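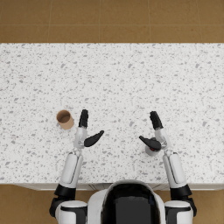 The Long Reign of the Speckled Countertop

Thursday, July 22, 2021

My kitchen in Draton came with a counter the color of skim milk, flecked all over in gray. The agent called it timeless. She said the same of the doorbell, which plays four notes and has to be stopped by hand.

Speckle has one great talent, and it is hiding toast. A plain white top shows every crumb by breakfast. Mine can hold a week of them without comment, and I have twice tried to wipe up a fleck that was part of the stone.

I went to see the competition in March. The Bravow showroom, out past the Nelis exit, had 111 samples on the wall, each with a name like a minor duke. Roughly seven of them looked different to me. The salesman carried my favorite over to the window, where it turned green. He carried it back and it was gray again. He seemed to feel this settled something.

Prices are given by the square foot, so that a person can feel calm right up until the multiplication. Then come the sink cutout, the edge (you must pick an edge) and a fee for hauling off the old top, which my neighbor on Lai Street dodged by turning hers into a garden bench. It weighs as much as a cow and faces the trash cans.

I bought a new sponge on the way home. The counter stays, and I've ordered a different doorbell.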